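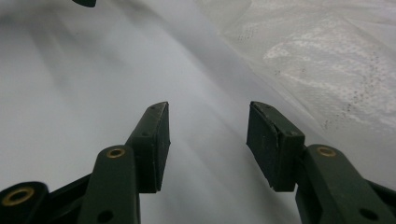
White fabric and plastic sheet

Zirkdale Parish Council
Minutes of the April meeting on gravel removal from the River Flillow
Village Hall, 7.30 pm

Present: seven councillors, the clerk, two representatives of Fekis (site operator), one from Godoy (haulage), one officer from the district planning department. Members of the public were also in attendance.

1. Apologies
Received from one councillor and from the river warden.

2. Minutes of the last meeting
Agreed, with one change. Item 4 had recorded that Fekis "has stopped work below the footbridge". The council asked that this read "says it has stopped work below the footbridge". Fekis did not object.

3. Working below the footbridge
The permit does not allow gravel to be taken within 100 metres of the footbridge. Fekis stated that the digger tracks seen there in March were left over from the winter and that the bank had not been touched. A councillor pointed out that the river was over that bank for most of February and asked how tracks could have lasted through it. Fekis said it would check.

The planning officer said a site visit had been made and no digging was under way at the time. In answer to a question, the officer confirmed that Fekis had been told of the visit two days ahead. The chair said that the council could not put much weight on a visit of that sort and asked for the next one to be made without notice. The officer could not promise this but would take it back to the department.

4. Lorry movements
The permit sets a limit of 10 loads a day. Godoy tabled a sheet showing 159 loads for the month and said this was well inside the limit. Councillors noted that the sheet gave only a monthly total and that a daily limit cannot be checked against it. Godoy said daily figures were kept at the yard but were "not in a form that could be shared". The clerk was asked to write for them in whatever form they exist.

Residents of Mill Lane have sent in 63 complaints since the new year, most to do with lorries before seven in the morning. Godoy suggested that some of these could be other firms' vehicles. Asked which other firms use Mill Lane at that hour, Godoy was unable to name one.

5. Cloudy water

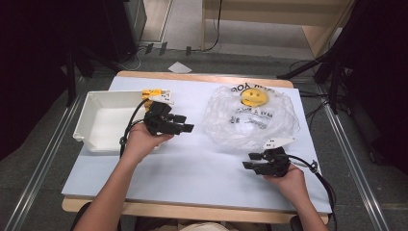

Silt in the river was raised again by the angling club, which says the stretch from the weir to the ford has been brown on days without rain. Fekis repeated that its settling pond is working as designed and offered its own test results, a single page with no dates on it. The council declined to accept the page as a record. There was some talk about doing simple checks locally. One councillor thought it need not cost much: a white plastic tray like the one lying on the left half of the board, with its raised walls and flat inside, would hold a measure of river water and show up any silt once it had settled. The planning officer warned that home-made tests would not stand up at an appeal. The councillor replied that an undated sheet from the operator would not either. Agreed to try it at three points on the river for a month – weir, footbridge and ford – with the date and time written down on every occasion.

6. Making good the bank
Fekis presented a drawing of the bank as it will look when work ends, with willows and a new path. Members had seen the same drawing last year. The chair asked when planting would begin and what money had been set aside for it. Fekis said planting would follow "at the appropriate stage" and that the funds were in hand, but did not give a sum. The council asked for both in writing before it comments on any extension to the permit.

7. Public questions
A resident asked who would pay for the footbridge if the footings were undermined. The planning officer believed it would depend on the cause. The resident said that was what she was afraid of. A second resident asked that the gate to the lower field be locked overnight. Fekis said it already is. Two people present said they had walked through it the evening before.

8. Actions
Clerk: write to Godoy for daily load figures; write to Fekis for planting dates and the sum set aside.
Planning officer: ask for an unannounced visit; report back.
Fekis: explain the tracks below the footbridge; supply dated water tests; check the gate.
Angling club: water checks at the three points.

9. Next meeting
To be fixed once the load figures have arrived, or in June if they have not.

The meeting closed at 9.20 pm.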